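How to stop an inside door rattling

Our back bedroom door has rattled every windy night for as long as I've lived in Beltivstead, and I finally sorted it on Tuesday with a screwdriver, a bit of card and a lot of tea. If yours does the same, you can probably fix it in an evening, and you won't need to take the door off (hooray!).

First, find out where the noise is coming from. Shut the door and push it gently near the handle. If it moves before it meets the stop, the latch has too much room in the frame. If the door feels solid but you still hear a click, wiggle the handle, then check the hinges for a screw that's worked itself out. Mine had one poking out at the top, so I did that up before anything else.

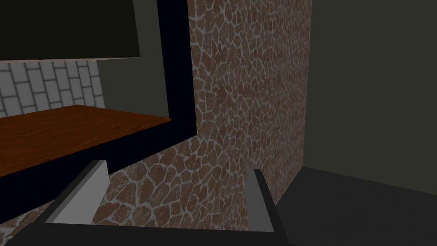 Two fingers with a gap between them.

Now for the latch. Fold a strip of card until it just fits between the closed door and the stop, on the latch side. Mine took 3 folds of a cereal box. That little wad tells you how far the strike plate (the metal plate on the frame that the latch clicks into) has to move towards the stop. Draw round the plate in pencil, then undo both screws and keep them somewhere safe — I use an egg cup.

Fill the old screw holes with matchsticks and wood glue, snap them off flush and leave it all for at least 20 minutes while you do something else. I know it's tempting to skip this, but new holes right next to old ones just wander back into them. I learned that in our old flat on Pornstead Road, where I moved the same plate over and over and got crosser each time.

Next, hold the plate in its new spot, mark the edge and shave away a sliver of wood with a sharp chisel. Go gently, keep your other hand behind the blade and try the plate often. Screw it back on with one screw and test the door before you put the second one in.
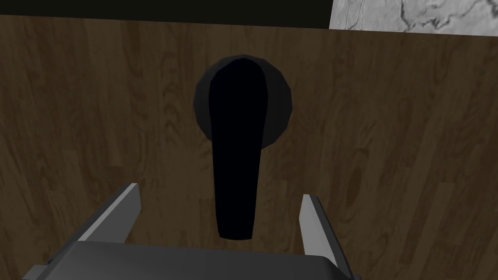
Lever handle on its round rosette, with plenty of grain in the wood.

While you're there, give the handle some attention too. On ours the rose cover twists off and there are two screws hiding underneath. Snug them up a bit at a time, swapping from one to the other, and stop if the lever starts to feel stiff. Some handles have a tiny grub screw in the neck instead, and you'll want a small hex key for that.

If there's still a faint tap, stick a small felt pad on the stop, level with the latch. I got mine from Kinnunen, the hardware shop by the station, and there are loads left in the packet so the kitchen door is next!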